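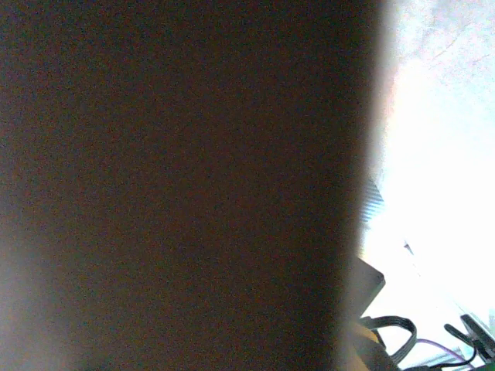 Vakamow Wrist Camera and Finger Kit

Brollico price: 2,296 for the full kit, arm not included. People do ask.

The Vakamow kit is for anyone who already owns a small tabletop arm and would like it to handle thin, flat, annoying things. Place cards, gift tags, swatches, invitations. If you are moving bricks, buy the Kong. It costs less and will outlive you.

What's in the box
Wrist camera with bracket
One pair of gripper fingers
Replacement finger pads, 4
Ribbon cable and a spare
Control board
Printed setup guide, 21 pages, of which you will read 5

Before you order

Budget for the whole station, starting with the table. A card lying flat gives a gripper very little to hold, and the surface beneath it matters more than most buyers expect. Leave money for a mat or a shallow card stand, and for lighting you can turn down. The usual first purchase is the brightest lamp in the catalog, and the usual second purchase is a dimmer.

Then there are the cables. Allow enough slack for the wrist to turn all the way in both directions, plus clips to keep that slack out of the camera's view. We sell the clips. We also sell a second bag of clips, generally in the following week.

Blandine Besnard in our planning department suggests sending us a few of your real cards before you commit. Real ones, please – the blank stock everyone mails in behaves beautifully and teaches us nothing. Coated paper, rounded corners and heavy printing can all change the setup. 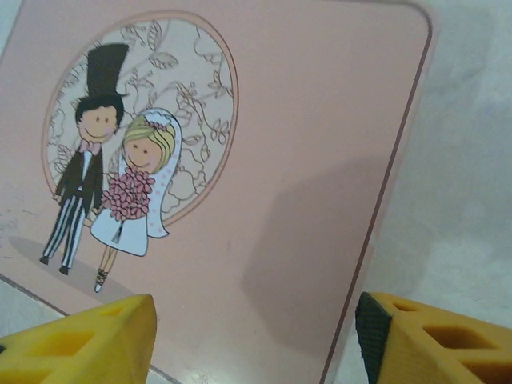 Wedding card between the yellow fingers, bride and groom side up.

Vakamow or Atora?

The Atora uses suction, picks from above and wants a smooth, flat face. For plain cards in long runs, it is the sensible choice. The Vakamow suits mixed batches and short runs, where somebody has ordered three sizes and a ribbon. Buying both is allowed, and our sales team is very supportive of the idea.

Running costs

Pads wear. Put a line for them in next year's budget now, while everyone is in a good mood. Cables last longer if the arm is never parked on top of them.

Lead time

Orders placed in December ship after the holidays. Writing URGENT in the notes box has no effect on this, though we do read it.

Fitting is available separately. Ask for a quote and include the make of your arm, the size of your largest card and the height of your table.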